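In defence of the old magazine

My aunt kept her magazines in the airing cupboard. I don't know how it started, but by the time I was old enough to be sent up for a clean towel there were two shelves of towels and three of magazines, and the magazines were always faintly warm when you took one down. I spent a good part of several summers sitting on the landing with my back against the banister, reading recipes for dinner parties that had been and gone before I was born, and I suppose that is where the trouble began.

I bring this up because I have been told, kindly and more than once, that I ought to get rid of mine. My friend Nhung Cao, who has lived in Gillport nearly as long as I have and whose house is a pleasure to walk into, holds that a magazine has a natural life of a month. You read it with a cup of tea, you tear out the one page you like, and off it goes with the cardboard. She says this with great good humour, usually while moving a pile of mine off a chair so that she can sit down.

I've tried her way. One January I went through the lot with a roll of string and a good deal of resolve, and I got as far as the back door with the first bundle before I sat on the step and undid it again to look for an article about keeping quinces. (I didn't find it, but I did find one about Portuguese tiles, and the bundle came back in.) The thing is that I don't believe the tearing out works. The page you tear out is the page you already knew you wanted. What I love in an old magazine is everything on the other side of it, the letters from cross readers and the advertisements for gravy, and the long dull piece about a canal that you only start because the kettle is slow and which you are still quoting at people six years later.
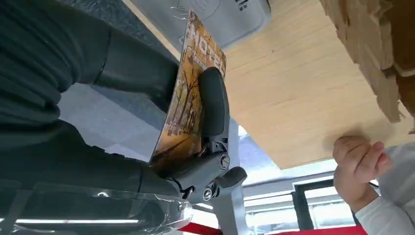
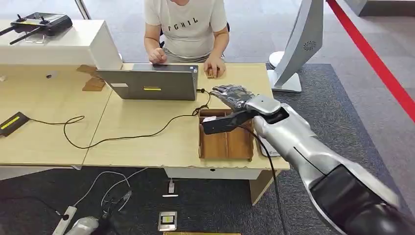
People do tell me that I could have all of this on a screen, and I do see it. I have a laptop and I'm fond of it. But a laptop on a desk shows you a grey lid with a sticker or two from the far side, whoever is sitting behind it and whatever they are reading, while a magazine with HOTEL in big pale letters and a street full of orange autumn trees tells the whole room what it is. You might ask to borrow it. You might just look at the trees for a minute and feel like a walk. I have had some very good conversations that began with somebody picking up a cover they liked the look of, and I can't remember one that began with the back of a computer.

There is also the matter of the light. A glossy cover catches the lamp and moves a bit in your hands, and it bends, and after a while it stays bent the way you have been holding it. I find that companionable, the way a slipper is. Nhung finds it untidy, and I will grant her that a curved magazine won't stand up straight on a shelf with its neighbours, and that a row of them leans over like people on a late bus.

Where I do give ground is on the keeping. For years I kept them badly, in heaps, and a heap is hardly better than the recycling, as whatever lies at the bottom is as good as lost. It was Sushil Ahuja at the Woment reading room who put me right. He looks after the 702 bound volumes they have there and any number of loose ones, and he told me to stop stacking and start dividing. A cardboard box with an open top and a few partitions inside does the job very nicely, provided the compartments are wide enough that you aren't forcing anything in and scuffing the corners. Mine is an old wine box with the top cut away. I keep food in one part, gardens in another, and travel in a third that is always too full, and there is a last compartment for things I can't place, which I visit more than all the others.

I'm not suggesting that everyone should live as my aunt did. There are small flats and there are patient husbands, and neither can be expected to stretch for ever. But I would like to put in a word for keeping a few, whole, with the staples in and the covers on, somewhere a bored child or a wandering guest might lay hands on them. Nhung came round last month and asked, in a rather careless voice, whether I still had the one with the plum cake. I did. She has had it ever since, and I noticed when I called in on her that it was lying open on the arm of the sofa, going nicely curved.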